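About us

Puder Rimex prepares and packs tableware for canteens and schools from its site in Prirnville. The company employs 40 people, and robots have worked beside them on the benches since October.

Repetitive lifting and placing is passed to the machines step by step. Staff who used to do it now set up the cells, check finished goods and train new colleagues – no post has been lost through the change. Joana Mota leads the bench teams and Sofia Patrício is responsible for training.

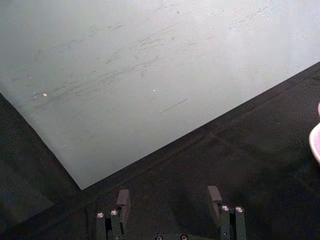
The open gripper beside a scuffed grey-green sheet at the bench.

Each employee receives 2 days of paid instruction before working with a robot.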